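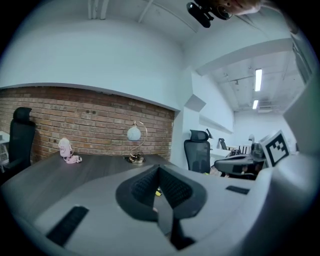 Naralby Workroom: Desk Gallery

Page updated April 25, 2018

The Naralby workroom was rearranged in March. The wall shelving was moved first, then the desks, then the task lighting. Entries on this page cover the desk area only. Shelving and lighting have their own pages, listed under Rekitz in the site index.

Desk, main position
Dark wood with a deep brown, wood-grain top. Listed in the room inventory as Miranda, item 12. The top is wiped with a barely damp cloth and dried straight away. Solvent cleaners are not used on it. Felt pads go under anything with metal feet.

Water bottle
Pink, with a rounded cap and a light pink body. Kept toward the left portion of the desk. Drinks are allowed in the workroom in closed bottles only; open cups stay in the hallway.

Strap or cord
Also pink, loosely coiled on the desktop by the base of the bottle. Loose straps and cords are to be clear of the working edge before the desk is used for layout or cutting.

Room notes
The desk height was set with a Skemo leveling kit, 45 minutes for the full job including the floor check. One leg needed a 5 mm shim. The floor drops slightly toward the door, and the shim should stay with the desk if it is moved again. Minimum walkway behind the chair is 20 inches.

Items left on desks at closing go to the shelf by the door and are held there until the end of the month. Corrections to item numbers can be sent through the inventory form.

Next gallery: Shelving, north wall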